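Vuorinen > Workshop notes > Fruit table

February 2025

Fruit again. The plan for this lot is dull on paper (pick a thing up from the cloth, put it on the plate, do it all over again) but I'm rather fond of it, and it's the set the Brestiveck model is weakest on. Target is 1000 good examples before we touch the training run. We're at 649 after throwing out the duds, so there's a fair bit of arm ache left to come!

Tuulikki wants more variety in how we come at the table. She's right – I went back through my own tries and nearly all of them start square on, same height, same lazy swing. So from now on: start tilted, start too far back, start from the wrong side, whatever feels awkward. As long as the jaws are wide open before the approach it counts.

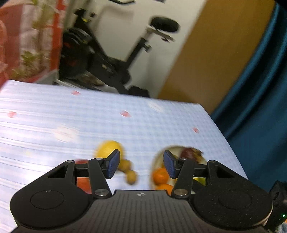 Coming in on the tilt, jaws open, nothing picked up yet.

Ville reckons the blurry approaches ought to be binned. I'd keep them. The thing will be moving when it's doing this for real, and if we only ever feed it nice steady views it'll sulk the moment it has to hurry. We've agreed to tag them and let the Zokent script sort them into their own pile, then train with and without and see who buys the coffee.

Other bother: two-handed tries. With both grippers over the table I keep forgetting which one is meant to go first, and then I hover, and the hovering gets recorded as if it meant something.

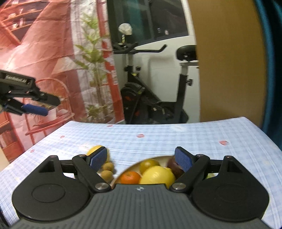 So, new rule, left hand waits until the right has let go. If you dither for more than a breath, stop and start the try again, don't try to rescue it. I rescued two yesterday and both were rubbish when I played them back.

Lemons are the best behaved so far, if you go across the middle and not end to end. The small round stuff is where I lose my temper. Squeeze too early and it rolls, and then you're chasing it about the cloth.
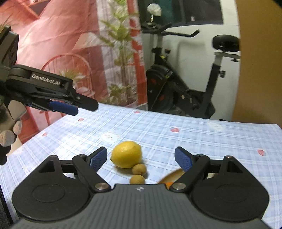 I've asked Murimach whether they do a softer pad in the same size. No answer yet, will poke them again. Ville to shuffle the fruit between batches, me to fix the tag names tonight so that "plate" and "bowl" stop being two different things in the log.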